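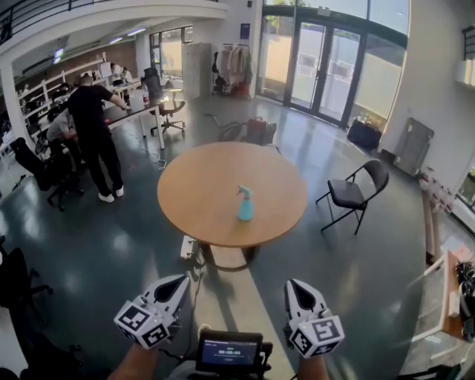

The Hendside round table is a single-pedestal table for offices, studios and shared workrooms. It has a round wooden top on one central base, so there are no corner legs to sit around and chairs can go in anywhere along the edge. The top comes in a light honey finish, seen with a light blue spray bottle standing near the middle, or in a darker brown. The base is dark with either top. We have sold the Hendside since February and it is now the table we are asked for most by people fitting out open rooms where the furniture gets moved from week to week.

Price and availability
The light finish is normally in stock at our Griffiths warehouse and goes out within 2 weeks. The darker finish is made to order and takes longer, so please ask before you plan an opening or a move around it. Trade customers should log in to see their own prices. We can hold an order for you free of charge until the room is ready, as long as it is paid for.

Weight and handling
The complete table weighs 56 kg. The top and base are packed separately and each part should be carried by two people. Keep the top upright on its edge when taking it through a doorway, with a blanket under it on stairs. Do not roll it on bare floor, as grit will mark the edge and marks there are hard to get out.

Once the table is together, lift it by the base when you want to move it. Lifting by the rim puts a strain on the fixings and they will work loose in time.

Putting it together
You will need the hex key supplied and a clear bit of floor. Lay the top face down on the packing sheet, set the base on it and line up the holes. Put all the bolts in by hand first, then tighten them a little at a time, working across from one side to the other. Two people can then turn the table over on to its base. If it rocks, adjust the feet under the base with your fingers. Check the bolts again after a month of use and then once a year.

Daily cleaning
Use a soft cloth and a mild spray cleaner suitable for finished wood. The Grorkberg surface spray is the one we use in our own showroom and is sold in the accessories section, but most plain cleaners will do. Spray on to the cloth and wipe with a light hand, then go over the top with a dry one.

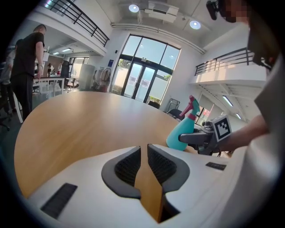

Don't leave wet cloths or wet bottles standing on the table overnight. Spills of tea or coffee should be wiped up when they happen and will not normally leave a mark. Avoid anything with bleach, ammonia or wax in it, and avoid scouring pads of any kind. Wax polish in particular leaves a film which goes patchy - if this has happened already, write to us and we will tell you how to take it off.

The base only needs dusting. Clean under the rim now and then too, as fingermarks build up where people pull themselves in.

Marks and scratches
Light scratches in the finish can be softened with the touch-up kit. The kit comes in both colours, so say which table you have when you order. Deeper damage is a job for a furniture repairer. We can refinish a top at the warehouse, but you would need to get it to us and do without it for a while.

Where to put it
The Hendside is for indoor use. It does well in bright rooms, though any wooden top will change colour a little in strong daylight, and it will do so unevenly if a lamp or a tray always sits in the same spot. Move things about in the first few months. Keep the table at least 200 mm from a radiator. The feet are safe on hard, glossy floors and on short carpet, but on thick carpet it may need levelling again after a few days.
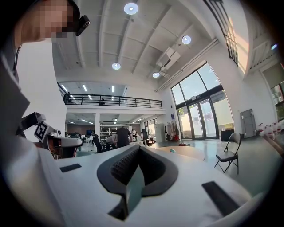
Accessories
Touch-up kit, light or dark
Grorkberg surface spray, 1000 ml refill
Cloths, sold in packs
Replacement feet and bolts
Plokov padded cover for storing the top

Guarantee and returns
The frame fixings and the base are covered for five years, and the finish on the top for two. Wear from normal use isn't covered, and neither is damage from the wrong cleaner. Unused tables can be sent back in their own packing within 30 days.

For orders and delivery questions ask for Maribeth Baluyot. Nest Bellis looks after repairs and spare parts and can be reached through the contact form on weekday mornings.

Page last updated 16 September 2023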